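Touchline > Diaries > Lower League > May

Woke up at six with my left knee the size of a grapefruit and the first thing I thought about was the back post. Not the knee! The back post. I've been standing on back posts at corners since I was a kid and yesterday I was three steps away from it, watching the ball go in, with my hand up asking for offside like a guy hailing a cab.

So I'm going to write the whole thing down while I still remember it in the wrong order, and then I'm going to try and leave it alone until training.

Bretik away. Last road game of the season and the one everybody circles, mostly for the wrong reasons. The field slopes toward the parking lot, the showers run brown for the first minute, and their fans stand so close to the line that you can smell the onions on whatever they're eating. I love it. I've never won there and I love it. We (Hutau, for anyone who finds this diary by accident) needed a point to stay clear of the bottom two, and they needed nothing at all, which makes people play in a horrible free and happy way.

The bus was late, naturally. We use the Madetti coaches and I'm fond of them, the seats go back farther than they should, but the driver had gone to the old ground first and sat there with the engine running for half an hour wondering where the soccer team was. By the time he found us it was past noon and I had eaten both my bananas and one that wasn't mine. I sat in the same seat as always, right side, over the wheel. I don't think of it as superstition. I just get in a mood if somebody else is in it.

We changed in a hurry. My shirt is number 31 and has been for three seasons, and it got packed under the cone bag again so it came out with orange dust on it. Our captain gave his talk about staying narrow and I nodded all the way through it and then spent the opening stretch of the game playing practically on the sideline. I don't know why I do it. I hear the instruction, I agree with the instruction, I could repeat it back word for word, and then somebody kicks a ball and I run where I feel like running.

Still, we started well! I want that in the diary. We had a header cleared off the line and a shot from way out that their keeper fumbled and then fell on. Our bench was noisy. I won my first two headers and got told by a lady with a folding chair that I had no business being that tall. I was in a really good mood, and a good mood is a dangerous thing on a right back.

Then came the 21st minute. Their winger, a quick little guy with his socks rolled all the way down, got the wrong side of me and I did that thing where you reach with the foot you're not standing on. I got some of the ball. I would say I got most of the ball. The referee saw it differently and showed me the yellow, and fair enough, he was closer to my feet than I was in spirit. But it meant I had to play the remaining seventy minutes like a man carrying soup. You can't tackle the way you want to. You jog next to people. You hold your arms behind your back in the box and feel ridiculous, and the winger knows, of course he knows, and he comes at you every single time and smiles.

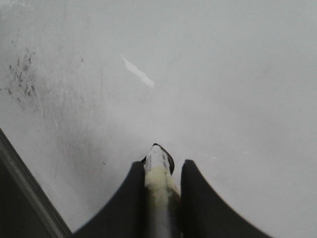
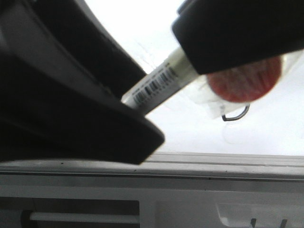
Match Diary: Second Half

Halftime was quiet. Oranges, water, one roll of tape going around the room from ankle to ankle. It was nil-nil and we were exactly where we needed to be, so the coach kept it short and mostly talked about throw-ins. He has a thing about throw-ins. I asked if he wanted to take me off on account of the card and he looked at me for a long second and said no, just don't be stupid, and I said okay, and I honestly felt more nervous than if he'd yelled.

The gate was read out just after we restarted and it was 147, and a cheer went up from the onions side as if that was a record. Maybe it was. I know at home we've had fewer for a cup game. There's something about a small crowd that I find harder than a big one, you hear whole sentences. One man spent ten minutes explaining to his friend what was wrong with my running style, in detail, and I'm sorry to say I tried to fix it while he was talking.

Playing down the slope should have helped us and it didn't. Every pass ran away. Our striker chased one all the way to the corner flag and then past it and into the hedge. We got a bit ragged and a bit cross with each other, and you could feel the game tipping over, a throw here, a free kick there, nothing you'd pick out if you watched it back. My knee had started to talk to me by then. I'd landed on it in the first half, right after the card, and I'd been putting off thinking about it.

And then the corner. I've played it over so many times since that I'm not sure what's memory and what's me tidying up. I was supposed to be on the back post. I started on the back post! But their center half was standing all on his own on the edge of the box, and I pointed at him, and when nobody went I drifted out a little, just to let him know I'd seen him. The kick came in flat and fast, one of theirs got a flick on it, and it bounced exactly where I'd been standing a moment before. In off the inside of the post. Our keeper didn't say a word to me. He picked the ball out of the net and threw it back upfield very gently, and I would have preferred it at my head.

I kept my hand up for the offside for a good while. You can't be offside from a corner if the ball's gone straight to you, but there'd been a flick so I was arguing about the flick, and the assistant just shook his head and ran back to halfway. I think he was right. I'm putting that in writing here and I will deny it at training.

We did get it back, though, and this is the part where I should be nicer to myself. With about 5 minutes left we had a free kick near the bench and everyone went up, me included, bad knee and all. It got half cleared and came out to me on the bounce. I have a terrible shot. Everyone knows I have a terrible shot, and I could hear at least two of my own teammates yell not to. So I headed it back in, high and loopy, more of a balloon than a pass, and their keeper and their big center half both went for it and neither got there, and our youngest sub sort of fell on the ball and it trickled in. One-one. I'm counting it as an assist. The website hasn't, I checked last night and again this morning.

I ran all the way to the corner flag to jump on the kid and then couldn't get up, and that's how I came off, one arm over each of the subs, with the lady in the folding chair clapping me. Very nice of her! She told me to put peas on it.

The last few minutes I watched from the bench with my jacket over my head, I could only see grass and boots. Then the whistle and everybody jumping. A point, and we're safe, and no one in the changing room said a word about the back post, which is how I know they were all thinking about it.

Afterward half of us went to Từ, the noodle place by the bus lot, still in our tracksuits. They pushed tables together for us without being asked. I had the beef one with the extra basil and then finished somebody's spring rolls, with my leg up on a chair and a bag of ice from the kitchen melting down into my sock. The winger with the rolled socks was in there too with his girlfriend! He came over and shook my hand and said he'd never had so much room in his life, and I think he meant it as a thank-you. I laughed so hard I got chili up my nose.

Madetti driver got us home by ten and only took one wrong turn. I slept badly, dreamed about throw-ins.

This morning the knee bends about halfway and makes a sound on the stairs. I've got it wrapped and I've called the physio and left one of those rambling messages where you forget to say your number. One home game left and nothing riding on it. I'd like to play. I'd like to stand on that post for ninety minutes with one arm wrapped around it, even when we're attacking, and let them all say what they want.

Need to wash the kit, and buy peas, and pay back that banana.

Filed under: Hutau diary, away games, bad knees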